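Storage & Shelving > Kitchen > Open wire units

Wire mesh shelving for benchtop appliances: steamer and cooker on the lower shelf, produce above

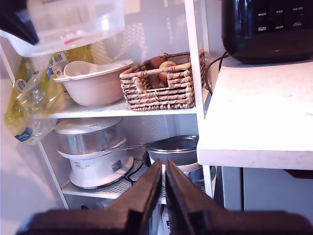
Honeylyn Maglaya: Swap the shelves over. Produce wants the cooler position, and anything that makes steam belongs at the top with open air over it.

**mesh_and_post** wrote:
Not keen on swapping. The steamer is the heaviest thing I keep on the unit once there's water in the base, and I don't want to lift it down from chest height. Nothing gets run on the shelf anyway. Both appliances come out to the bench, get used, cool down, get wiped and go back.

Details I left out of the first post. The unit is a Virker, white powder-coated steel, 700 mm wide and 326 mm deep. The feet are adjustable. My questions are:

1. Does the mesh need a liner under the appliances?
2. Is a rope-type basket all right for potatoes and onions, or should I go to wire?
3. What do people do with power cords?

**gasketgrey** wrote:
1. Depends on the feet. Small rubber feet can land between the wires and the appliance sits out of level. Put a spirit level across the lid rim. If it reads true, leave the shelf bare and keep the airflow.

2. Woven is fine if you empty it regularly. Potatoes and onions should not share it. Different humidity preferences, and the potatoes sprout sooner in company.

3. Hook and loop tie, coil no tighter than a saucer. A cord lying in a loop across the shelf catches on whatever you slide out next.

**Honeylyn Maglaya** wrote:
The potato and onion rule is repeated everywhere and I've never managed to reproduce it. I kept them in one basket from July onwards and the potatoes sprouted at the same rate as the ones in the cupboard. Light matters far more. An open unit with a mesh back lets light in from every side, so for potatoes I'd call the whole location wrong, whatever the basket is made of.

**gasketgrey** wrote:
One household, one season, unknown variety. I wouldn't throw out the rule on that. Agree about the light.

**Vinh Âu** wrote:
On load. Check the rating per shelf and then check what it assumes. My Plivetti unit is rated up to 6 kg per shelf with the load spread evenly. Two cookers side by side on small feet is four or eight point loads, and the middle wires take a set over time. Mine has a permanent dip of 2 mm. Cosmetic, but you can see it.

Fix was a strip of aluminium angle under the shelf, front to back, held with cable ties. No drilling.

**mesh_and_post** wrote:
Where did you put the angle, centre of the span or under the heavier appliance?

**Vinh Âu** wrote:
Centre. Under the appliance would be better in theory, but then you're committed to the layout.

**tolerable_colour** wrote:
Late vote for a liner. I cut a sheet of clear polypropylene to fit a Vidilon unit and it stopped crumbs and onion skins falling through from the top shelf onto lids below. Only line the upper shelf. Leave the lower one open so any water left in the base of a steamer can drain and dry.

**gasketgrey** wrote:
If there's water left in the base it shouldn't be back on the shelf.

**tolerable_colour** wrote:
Agreed – but it happens, and a flat liner holds a puddle against the coating until it lifts at the welds. Mesh doesn't.

**Honeylyn Maglaya** wrote:
Same argument for anything perforated. Strainers and scoops drip for longer than people expect. Keep one in a plastic bowl and the bowl catches it, so tip the bowl out before it goes back over the appliances.

**mesh_and_post** wrote:
Summary of what I've done so far. Levelled the feet, tied both cords, no liner on the lower shelf. Polypropylene for the top is on order. Potatoes are moving to a lidded crate in the laundry and the basket stays for onions. Appliances stay low, sorry Honeylyn.

Still undecided on the angle bracing. There is a Nechyporuk clip-on crossbar that looks to do the same job, if the wire diameter suits. Has anyone fitted one to a Virker?

**Vinh Âu** wrote:
Not to a Virker. Measure the wire over the coating, not the bare steel, and ask them for the clip's internal diameter before you order.

Tags: wire shelving, small appliances, produce storage, cord management

This site uses cookies to keep you logged in. Manage preferences | Accept

Contact the moderators | © October 2020 | Back to top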